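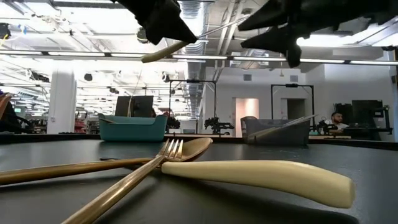
Llevo tres semanas peleándome con la segmentación de instancias y he llegado a la fase en la que uno empieza a opinar sobre cuberterías. El planificador de agarres, que es mi criatura y por tanto intachable, recibe una máscara por objeto y devuelve una pose con su anchura de apertura. Funciona de maravilla cuando cada cosa vive en su parcela. Luego alguien deja en la mesa un tenedor dorado cruzado encima de una cuchara dorada y de la base de un cuchillo, y la capa de percepción me entrega, muy ufana, un único objeto con cuatro púas, una pala ovalada y un mango de color marfil. Pose de agarre propuesta: el centroide. Es decir, el nudo.

Le enseñé la máscara a Hannelore Nolte, que lleva la parte de control y disfruta mucho con mis desgracias. Dijo que parecía un escudo heráldico. Luego volvió a su terminal, donde por lo visto los controladores de impedancia no fallan nunca, o fallan en otro idioma.

El caso es que el fallo tiene su lógica. La red separa objetos en buena parte por el color y por los bordes, y dos piezas del mismo tono metálico que se cruzan en ángulo le parecen una sola pieza con ideas raras. El mango claro del cuchillo lo recorta bastante bien. La hoja, que es oscura y fina y se mete por debajo de las otras dos, la reparte entre el tenedor y la mesa según le da. Y la profundidad ayuda poco: el metal brillante devuelve agujeros, y donde no hay agujeros hay unos valores tan optimistas que, según ellos, la cuchara flota.

Primer intento: rellenar la profundidad con una interpolación. Resultado, una colina suave y preciosa donde antes había tres cubiertos. Se podría esquiar en ella. La borré y no le hablé a nadie del asunto hasta hoy.

Segundo intento: sobresegmentar a propósito y luego fundir trozos con un grafo. Esto sí dio algo. Cada fragmento es un nodo, las aristas llevan un coste según lo alineados que estén los ejes principales, y dos trozos de mango separados por otro cubierto que pasa por encima acaban reunidos si apuntan en la misma dirección. La cubertería es agradecida en ese sentido, casi todo lo suyo es recto. Con spaghetti no lo probaría.

Lo bonito del grafo es que de paso sale quién está encima de quién. Si un objeto se ha quedado en dos mitades y el que pasa por en medio está entero, el entero va arriba. Con eso monto un orden parcial y el planificador coge primero lo que no tiene nada encima. Cuando hay ciclos (A sobre B, B sobre C, C sobre A, que con tenedores pasa más de lo que uno querría) el código lanzaba una excepción con el mensaje «imposible». Firouzeh Shirazi me hizo notar en la revisión que un mensaje así debería guardarse para las cosas que no han pasado ya dos veces esa mañana. Ahora, si hay ciclo, elige el objeto con más superficie visible y tira hacia arriba despacito, con el límite de fuerza bajado.

Números, para quien venga a por números. Tengo 248 escenas anotadas a mano, por mi mano, y no pienso anotar ni una más. Con la versión antigua, 30 acababan en una máscara fundida, de esas con escudo de armas. Con el grafo quedan 23. Ya sé. Yo también esperaba un gráfico que se pudiera enmarcar. Lo que mejora mucho más es el orden de extracción, pero para eso no tengo todavía una métrica que no me dé vergüenza defender en la reunión.

El coste: 200 milisegundos por escena, casi todos en una función de Python que recorre los vecinos con dos bucles anidados y que escribí yo una tarde de mucha fe. Gøran Skjelbred se ha ofrecido a pasarla a C++ a cambio de que deje de llamar a las variables «cosa» y «cosa2». Estamos negociando.

Lo siguiente en la lista son los agarres por el mango. Ahora mismo la pose se calcula igual para un cubierto que para cualquier objeto alargado, y un mango grueso de extremo redondeado pide una apertura muy distinta de la de una vara metálica plana pegada a la mesa. Tengo una rama a medias con un ajuste de cilindro que se cree que las cucharas son tuberías. Si a alguien le ha funcionado algo mejor con objetos planos y brillantes, los comentarios están abiertos. Lo de pintar los cubiertos de mate ya me lo ha propuesto Hannelore, dos veces, y la segunda traía el espray.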